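Thread, and why I have too much of it

Quick one tonight, it's past eleven and I still have to pack lunches. But I said I'd write up the mending thing so here goes.

Started in February. The knee on my good work pants went, then the elbow on the gray sweater the same week, and I figured how hard can it be. Pretty hard. My first patch puckered like a raisin. Second one fell off in the wash.

Part of it was the thread. I had one of those little hotel kits and a spool from my aunt that must be older than me. Pull a foot of it between your hands and it just snaps. No wonder. So I went down to the shop on Kamata - the one with the green awning, they moved the buttons to the back - and came home with 7 spools, which is too many spools for a person with two pairs of pants.

What I use now, mostly: plain polyester for seams, the thick cotton for anything that shows. I tried silk once. Pretty, slides all over the place, wont hold a knot for me. Maybe for someone with more patience.

Knots were the other part. I was doing the same granny knot I've tied since I was six, pulling it tight and hoping. Itsuki Nishimura at the library table (they do a mending night, free, bring your own scissors) watched me do about half a sleeve and then took it away from me. Nicely. Right over left, left over right, and lay it flat before you pull. Don't yank. And leave a tail, for crying out loud, I was snipping mine right down to the knot and then wondering why the whole thing came undone.

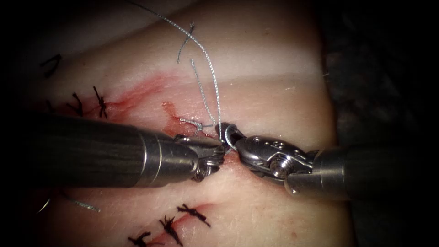
So I went home and redid everything. The sweater elbow took an entire evening. Used up most of the gray spool. But it's held up through two washes so far and you can only see it if you're looking, and who is looking at my elbow.

Stuff I'd do different if I was starting over:

Buy a decent needle first. The cheap ones bend. I kept thinking it was me.

Cut shorter thread. Length of your forearm, tops. I was cutting these giant lengths so I wouldn't have to rethread and then spending ten minutes picking out tangles. Rethreading is fine. It's fine!

Better light. I moved the lamp from the bedroom and now my husband reads in the dark, apparently, he has mentioned it.

Iron before AND after. I skipped this for a month because I hate the iron. Makes a huge difference, annoyingly.

Oh and the pants. The knee patch is on its third try. I used a square off an old denim shirt, folded the edges under, small stitches all the way round and then a second row inside the first. It's stiff when I kneel down but it isn't going anywhere. My daughter says it looks like a pocket. Fair.

Next up is the backpack strap, which is a whole other problem becuase the webbing is so thick I can't get a needle through without pliers. Someone at mending night said to try a waxed thread and a leather needle. If you've done a strap by hand let me know in the comments what you used, and did it hold with books in it, that's what I need to know.

Also I have 300 buttons now. Separate post.

Ok. Lunches.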